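Monthly room and equipment check, Pivell Street after-school site
26 January 2023
Areas covered: craft room, snack counter, hallway, play yard, storage

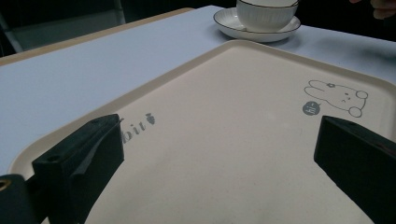

## Craft room

- [x] Tables level, no loose legs. *Tightened two bolts on the table by the window.*
- [x] Trays and bins free of cracks and sharp rims. *All wiped down. One square bin had a split corner and went in the trash.*
- [x] Child scissors counted in and locked away at close.
- [ ] Glue and paint labels readable. *Two refill bottles have no label. Relabel or throw out before Monday.*
- [x] Floor dry and clear of cords.
- [ ] Outlet covers in place. *Missing on the outlet behind the bookshelf. Spares are in the office drawer.*

## Snack counter

- [x] Refrigerator at or below 40°F. *Read 38 at opening and again after snack.*
- [x] Allergy list posted inside the cabinet door, current version.
- [x] Hand soap and paper towels stocked.
- [ ] Dates checked on all dry goods. *Crackers on the top shelf are past date. Bottom shelf not checked, ran out of time.*
- [x] Cleaning sprays stored apart from food, cabinet latched. *Latch is stiff but holds.*
- [x] Trash can has a lid and liner.

## Hallway and exits

- [x] Both exit doors open fully from inside without a key.
- [ ] Exit signs lit. *The one by the restrooms flickers. Humphreys has the work order, number 407.*
- [x] Emergency lights stay on for the full 90-minute test. *Done after hours. Next full test is due next January.*
- [x] Extinguisher gauge in the green, pin and seal in place.
- [ ] Coat hooks secure. *Third hook from the office pulls out of the wall when a heavy bag hangs on it. Taped over for now. Needs a proper anchor, the drywall is crumbling there.*
- [x] Floor mats lie flat at both doors.

## Play yard

- [x] Gate closes and latches by itself.
- [x] Swing chains and hangers, no open links.
- [ ] Wood chips deep enough under the climber. *Almost 4 inches at the foot of the slide, which is too low. Raked some over from the fence side. Gretard quoted a load for delivery in June, but we should ask for an earlier date.*
- [x] No ice on the steps at pickup time. *Salted at noon.*
- [x] Fence boards, no nails showing.

## Storage closet

- [x] Heavy boxes on lower shelves.
- [x] Nothing stacked in front of the electrical panel. *Moved the folding chairs again. Please put them on the rack.*
- [ ] Shelf unit fastened to the wall. *The Neta shelving on the left has its bracket. The one on the right does not.*
- [x] First aid kit complete. *Replaced the cold packs and the large bandages. Old stock thrown out.*

## Follow-up before the next check

1. Outlet cover behind the bookshelf: same day.
2. Labels on refill bottles: by Monday.
3. Finish dates on dry goods: by Monday.
4. Wall bracket, right shelf unit: order from Neta. Keep the top two shelves empty until it is in.
5. Coat hook: Humphreys can do it on the same visit as the exit sign.
6. Wood chips: call Gretard. Slide stays closed until the depth is corrected.

Copy to the office binder and to the Pivell Street front desk.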